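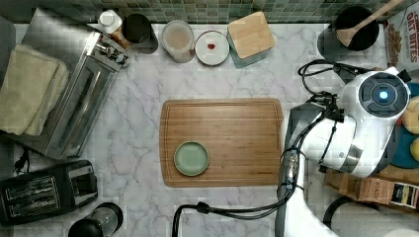
Un usuario escribió en la lista de correo preguntando si una taza en Zanum vale siempre lo mismo, porque le salían bizcochos con el doble de harina según de qué receta tirase. Respuesta corta: no. La larga está más abajo, en Medidas. Leedla antes de convertir nada, por favor.

Zanum – recetas caseras con medidas sin normalizar

Qué es

Colección de 2000 recetas de cocina doméstica en español, pasadas a texto tal cual, con las cantidades como las escribió cada cual. Un puñado, un chorrito, la punta de un cuchillo, lo que admita. No hemos corregido nada del texto original. Al lado va una segunda capa, anotada, con una interpretación de la cantidad cuando se puede interpretar, y vacía cuando no.

Pensada para quien trabaja con vocabulario de cocina, medidas tradicionales, variantes regionales. También le ha servido a gente que solo quería cocinar. Perfecto, pero ojo con los tiempos de horno, que no están probados.

De dónde sale

Tres fuentes.
Rukano: el foro de cocina. Cerró en diciembre y la copia que tenemos es la última completa. Hilos de recetas, sin los comentarios salvo cuando el comentario corrige la receta.
Cuadernos Sarpong: libretas manuscritas, casi todas de repostería y conservas. Transcritas a mano. Letra difícil, tinta corrida en bastantes páginas.
Aportaciones sueltas por correo. Lo más desigual del conjunto, y también donde hay más cosas que no aparecen en ningún otro sitio (guisos de matanza, dulces de Cuaresma, un escabeche de tres vinagres).

Ficheros

recetas.tsv: una línea por receta. Identificador, título, fuente, texto íntegro.
ingredientes.tsv: una línea por ingrediente mencionado, con el identificador de la receta.
medidas.tsv: glosario de expresiones de cantidad, 148 entradas. Cada una con sus grafías.
utensilios.tsv: glosario de utensilios y superficies. Incompleto.
dudas.txt: lo que no supimos leer. Se agradece ayuda.

Codificación UTF-8, separador tabulador, sin comillas. Si vuestro programa mete comillas al guardar, quitadlas antes de mandar cambios, que luego el diff no hay quien lo lea.

Campos de ingredientes.tsv

id: el de la receta.
forma: lo que pone en el texto, sin tocar. "azucar" sin tilde se queda sin tilde.
lema: forma normalizada. Aquí sí hay tilde.
cantidad_txt: la cantidad literal.
cantidad_g: gramos, si procede. Puede ir vacío.
confianza: alta, media, baja. Baja quiere decir que lo discutimos y no hubo acuerdo.
nota: libre. A veces larga. A veces es un insulto cariñoso a quien escribió la receta, pendiente de limpiar. 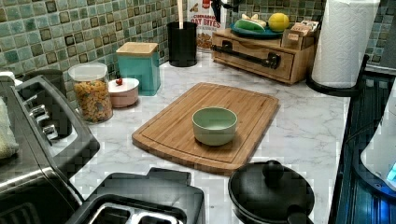 Cuenco pequeño verde claro, vacío, sobre tabla de bambú.

Medidas

Lo de la taza. En Rukano hay al menos dos tazas conviviendo, la de desayuno y la de medir, y casi nadie aclara cuál. En los Sarpong la taza es otra cosa, parece que una jícara de chocolate, bastante más pequeña. Por eso cantidad_g va vacío en taza salvo que la propia receta dé una equivalencia. Sabemos que es incómodo. Es preferible un hueco a un número inventado.

Cucharada: colmada si no se dice lo contrario en los cuadernos, rasa en el foro. Criterio nuestro, discutible, está en medidas.tsv con la marca "criterio".

Vaso: de agua. El de vino se anota aparte. El "vasito" también, y da guerra.

Cuenco, bol, tazón, cazuelita: los cuatro se usan como medida y como recipiente, a veces en la misma frase ("un cuenco de garbanzos en un cuenco hondo"). Cuando es medida va a medidas.tsv, cuando es recipiente a utensilios.tsv. Cuando no se sabe, a los dos con confianza baja. Si filtráis por uno solo vais a perder casos.

Lo que admita, la que pida, a ojo, hasta que se despegue: no son cantidades, son instrucciones. Se conserva el texto, cantidad_g vacío siempre. No abráis más incidencias por esto.

Huevos: por unidades. Sin tamaño. Un cuaderno pesa los huevos con cáscara contra el azucar, ese caso está en nota.

Proceso

Transcripción, segunda lectura por otra persona, anotación, y después Otedska para los lemas. Otedska es un script de normalización que hicimos para esto; está en la carpeta herramientas y no tiene más documentación que sus comentarios. Falla con los diminutivos: "ajito" lo deja como está, "cebollita" lo pasa a cebolla aunque sea cebollita francesa. Lo segundo es un error de verdad y hay que repasarlo a mano.

De la segunda lectura salieron 187 recetas con lecturas dudosas. Las que se resolvieron llevan la marca R en el identificador. Las otras siguen en dudas.txt, con la página del cuaderno.

Los títulos repetidos no se fusionan. Croquetas hay muchas y son distintas – una lleva maicena, otra no lleva leche. Duplicado es solo lo copiado palabra por palabra.

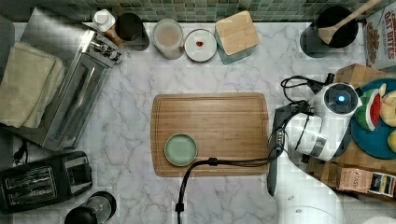
El glosario de utensilios es lo que va más retrasado y donde más falta hace que alguien de fuera mire. Hay nombres para todo lo que se pone al fuego y casi ninguno para lo que está en la encimera. Tabla, por ejemplo, aparece sin más en la mayoría de recetas, y solo algún cuaderno de carnes distingue la que lleva una ranura poco honda alrededor, como la de la foto. Lo llaman canal, reguero, acequia y en una libreta "el foso". Hemos puesto canal como lema y el resto como variantes. Con plato pasa parecido: plato, platito, platillo, plato de café. El pequeño y redondo de borde levantado, tipo el verde salvia que se ve ahí en la tabla, lo anotamos como platito, y si el texto dice de café se respeta. Mármol, cuando dice "se estira sobre el mármol", va como superficie y no como material, aunque la cocina de quien escribe vaya usted a saber de qué era.

Limitaciones

Mucha repostería, poco pescado. No representa la cocina diaria de nadie, la gente apunta lo que teme olvidar y el arroz blanco no lo apunta.
Casi todo es de España. Hay recetas de fuera pero pocas y no están marcadas de forma consistente. Pendiente.
La fecha de los cuadernos no la sabemos. Nada de sacar conclusiones diacrónicas de aquí.
Algunas recetas de conserva no son seguras tal y como están escritas. Botes sin esterilizar, judías verdes en aceite, setas. Se publican como texto, no como consejo. Llevan la marca C. No las hagáis.
Recetas larguísimas: hay alguna de hasta 40 ingredientes y ahí la anotación flojea hacia el final, se nota el cansancio.

Datos personales

Quitados nombres, calles, teléfonos. "La tarta de mi cuñada" se queda, "la tarta de" más nombre pasa a "la tarta de X". Si reconocéis algo vuestro y queréis que salga, un correo y sale en la siguiente versión sin preguntar nada.

Licencia

Anotación y glosarios: libre uso con atribución. Textos de los cuadernos: cedidos para consulta y estudio, no para venderlos en un libro. Textos de Rukano: según las condiciones que tenía el foro, copiadas en licencias.txt.

Cómo citar

Zanum, colección de recetas caseras con medidas sin normalizar. Indicad la versión, que los identificadores han cambiado una vez y puede que cambien otra.

Cambios

v3. Separada la capa de utensilios. Arreglado el lío de pimentón y pimiento. Las marcas R y C van ahora en el identificador.
v2. Entran los Sarpong. Cambian identifcadores, tabla de correspondencias en la carpeta antiguos.
v1. Solo Rukano.

Pendiente

Repasar diminutivos de Otedska.
Marcar procedencia de las recetas de América.
Unificar "baño maría" (hay seis grafías o más).
Limpiar el campo nota.
Acabar utensilios.tsv: faltan coladores, pasapurés y todo lo de amasar.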